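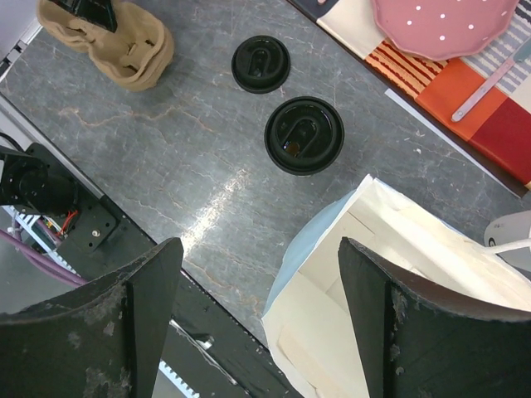 Sundska: a table-clearing list
Maintained by Nyokabi Mfaume. Last updated May 1, 2021.

Sundska is a plain text list of things people leave on tables after takeout coffee, with what each one is called and where it goes. It began in March as an argument over the word "lid" and has 1415 entries, several of which are still about the word "lid."

Contents

items.txt: 1000 entries for things with a name most people agree on. Cup lids, paper bags, placemats.
disputed.txt: the rest. Cup carriers live in this file under "carrier," "tray," "holder" and "the egg box thing."
rooms.txt: where the table was. Optional, often blank.

Conventions

A lid on a cup is filed as a cup. A lid by itself is filed as a lid. If all you can see from above is black plastic and a bit of brown through the sip hole, file it as a cup and leave the contents field at "brown." Please stop guessing the roast.

Crumpled carriers keep their entry. Crumpling goes in the condition field, along with "folded," "creased" and "sat on."

A paper bag standing up counts as in use until someone looks inside. Striped placemats stay on the table. Entry 292 says otherwise and is wrong, but Gruvel imports it by number, so it stays.

Marble-patterned tops go under "marble-patterned." I don't care what the catalog said.

Known problems

Entry 199 is a duplicate of itself. Sorting by color puts kraft paper under both tan and brown.

Using it

One entry per line, tabs between fields. Copy it, change it, keep the byline. Send corrections as a patch, with the old line left in.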